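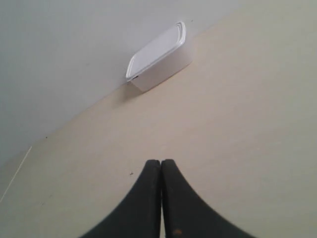
Sunday, just gone ten, kettle on

Right, back on the lunchbox problem. I said on Friday's page I'd stop going on about lids and here I am going on about lids, but the Plorow samples have been sitting in their carton since Geum-ok signed for them and I wanted an hour with them while the building was quiet.

First thing to get down before I forget: the white shallow ones are what Renaud want to use for the meal kits. White lid, rounded corners, raised rim all the way round. They like it because it looks clean on a counter and stacks flat in a fridge. I like it too, to be fair! My only grumble is the rim. It's lovely to hold but it makes a little tray of the lid, and if you put the box under a dripping tap (or a leaky bottle of milk, which is how my own fridge works) the water sits there until you tip it. Wycliffe says people will just wipe it. Wycliffe has clearly never met my family.

What I did this morning

Rinsed and dried a box, filled it with 946 ml of water, lid on, pressed down at all the corners until I felt it go. Then a slow tip onto each long side and each short side, a minute each, over a sheet of kitchen paper. Dry, dry, dry, and a damp patch on the last short side the size of a thumbprint. Did it again with the same box and the same lid turned end for end, and the patch followed the lid. So it's the lid and not the box, which is good news of a sort, as the box tool is the expensive one.

Ran a fingernail along the underside of that lid and there's a tiny bump near one corner. I'd call it flash but I'm not putting that in the email to Plorow until someone with better eyes has had a go. Geum-ok, if you're reading this over your tea, that's you. I've put a bit of masking tape on the lid in question and it's on the windowsill, NOT back in the carton.

Fridge soak next. Four boxes went in last night with leftover rice in them (my rice, I'll want the pan back) and came out at 16 hours. The lids were stiffer to lift cold, noticeably so, and one needed a thumb under the corner and a proper shove. No cracking noises. After a few minutes on the worktop they came off easily again. I think that's fine for most hands but I'd like my mum to try one, and I mean that seriously, she's got arthritis and no patience and she'd tell us more in a minute than I can with a spring gauge.

Smell: nothing from the rice. Haven't done curry yet. Curry is the one that matters with anything white, isn't it — we all remember the Staststead bowls going orange. I've got a jar of turmeric paste in the cupboard and I'll do one box only, for a day, and then wash it twice by hand and once in the machine before anyone judges it.

Stacking

Stacked them up in the fridge to see how they'd behave when somebody shuts the door a bit hard. The rims do lock the stack together, very satisfying, but you can't slide the bottom one out without lifting everything above it. Straight-sided lids would slide. Don't know which people would pick. I'd have the locking ones, I think, as I'm forever sending tubs onto the kitchen floor.

Things I keep meaning to write on the wall

The lid and the box are slightly different whites in daylight. The sides are duller. I doubt anyone buying lunch would notice but Renaud's people might, they noticed the last one. Ask Plorow if it's the same batch of plastic.

The cupboard at Plivarside has shelves 22 cm deep and I never wrote down whether the long side fits front to back. Take a box on the next trip and just try it. Wycliffe, could you put one in your bag?

Dishwasher run is set going now, top rack, lids flat side up, the long programme. I'll open it after lunch and check the corners with a straight edge. If any have bowed I'll leave them out on the draining board with a note so you can both see.

Still to do this week: the turmeric box, the freezer overnight, the second look at the taped lid, and somebody please buy more kitchen paper, I've used the lot.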